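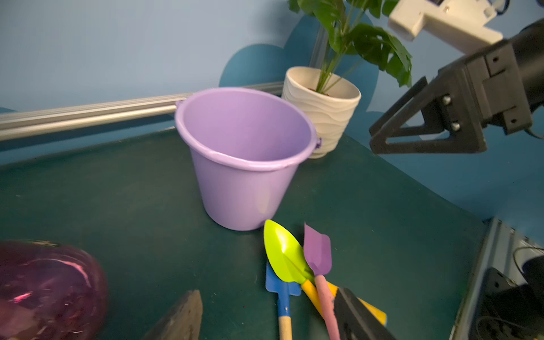 Putting Away a Child's Garden Tools in One Bucket

A set of small garden tools occupies very little space in the shop and most of a table at home. Ours spreads out the way wet newspaper does. The cure is one bucket, one spot for the bucket, and 15 minutes the first time you try it. After that it goes faster, unless you have help.

What you need

One plastic bucket, kid size
The tools, all of them, including whichever one is under the couch
A spray bottle
An old towel
A stiff brush you no longer like

Step 1. Clear a landing zone

Pick a table next to the plant and move everything that isn't garden gear. The plant stays. Ours lives in a white planter with wavy sides and has opinions about being relocated, so the bucket goes beside it and the two of them have learned to get along.

Step 2. Knock off the dirt

Do this outside. Brush the blades first, then the place where the blade meets the handle, where potting mix goes to retire. If a tool is really caked, give it a squirt and let it sit while you do the others. Don't soak wooden handles. They swell, then they shrink, and then the blade comes off in the middle of a very important hole.

Dry everything on the towel. A damp trowel at the bottom of a bucket will smell like a pond by August. 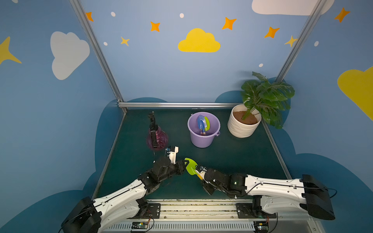 If you have more than one set, this is the moment to admit they have merged. I started with a Kitance set and a Vinix set, kept carefully apart, and the arrangement lasted until lunch. Sort by size if you must sort at all. Color is a trap, particularly once two tools turn up in the same green.

Step 3. Load the bucket

Blades up, handles down. Grown-up tool racks do it differently, but grown-up tool racks don't tip over when you breathe on them. With the handles at the bottom the weight sits low, and a child can see which tool is which without emptying the whole lot onto the floor. They will still empty the whole lot onto the floor, but they'll know what they're after.

Put the longest tool in first and lean it against the far side. Lean the next one the opposite way. A scoop can lie down inside, where it takes up the room of three trowels and looks pleased with itself.

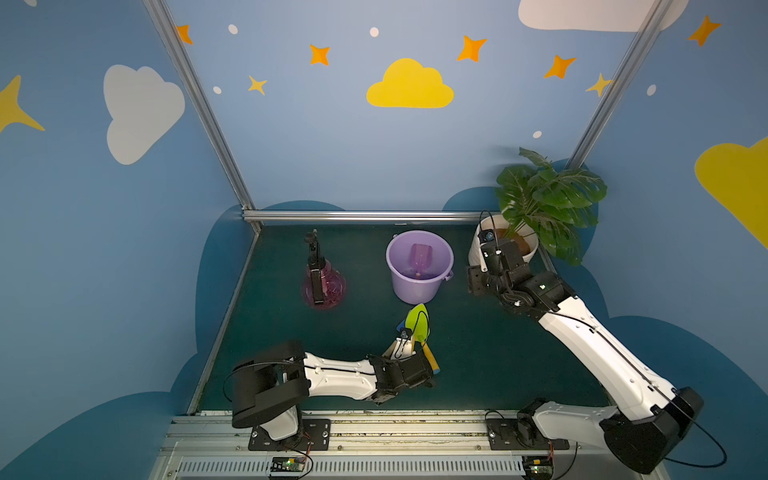 Green trowel out, purple scoop already in the bucket.

Step 4. Park the spray bottle

The spray bottle does not go in the bucket. I know it fits. It also leaks, and the trigger hooks every handle on the way out. Stand it on the table next to the bucket, a short reach from the plant. 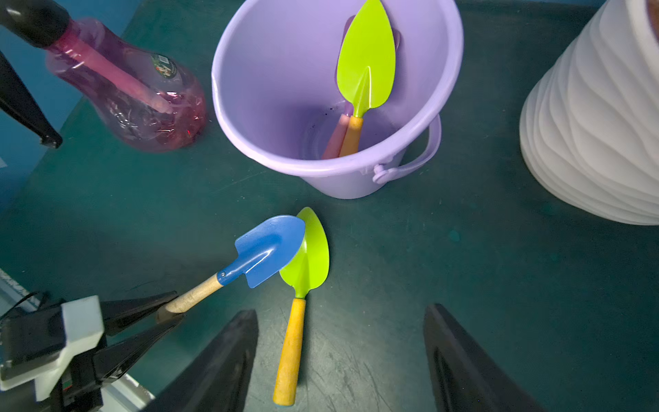 Step 5. Deal with the leftovers

There are always a couple of tools lying across each other that you swear weren't there a minute ago. Brush them, dry them, and add them last, near the rim. If the bucket starts to lean, take out the heaviest one and hang it on a hook. Tip out any crumbs of dirt while you're at it, or leave them. It's a bucket.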